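Checking and Replacing an Engine Air Filter

The engine air filter stops dust and grit from reaching the cylinders. A blocked filter restricts the air supply, and the engine may feel flat under load. On most petrol cars the job needs a screwdriver, a torch and a clean cloth.

Check the service schedule in the handbook for the correct interval. Cars driven on unmade roads need the filter looked at more often. The lanes between Vemcombe and Pilteton, for example, are dusty for much of the summer.

Before you start

Park on level ground, switch off the engine and remove the key. Let the engine cool. Compare the new filter with the part number in the handbook, as filters of similar size can differ in depth by a few millimetres.

Removing the old filter

Find the air box. It is a plastic housing joined to the engine by a wide hose, and usually sits to one side of the engine bay. Wipe the lid before opening it.

Release the clips or undo the screws. Put screws in a tray. If the lid will not lift far enough, loosen the hose clamp and slide the hose back. Do not pull on the airflow sensor wiring – unplug the connector if it is in the way.

Note which way up the filter sits, then lift it straight out.

Inspecting it

Hold the torch behind the pleats. If little light comes through, fit a new filter. Replace it also if the paper is torn, oily or damp, or if the rubber edge has gone hard. Do not clean a paper filter with compressed air, which can split the pleats.

Fitting the new one

Wipe out the lower half of the air box with a dry cloth. Keep dirt away from the outlet to the engine. Lay the filter in the same way up as the old one and press the rubber edge into its groove on all sides.

Refit the lid, the clips and the hose. Tighten the clamp until the hose cannot be turned by hand. Reconnect the sensor, start the engine and listen for hissing at the joints. Write the mileage in the service record and check the filter again after 500 miles if the car is used off-road.

Text: Walid Khoury
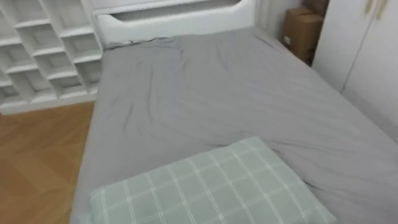 Grey fitted sheet and checked green pillow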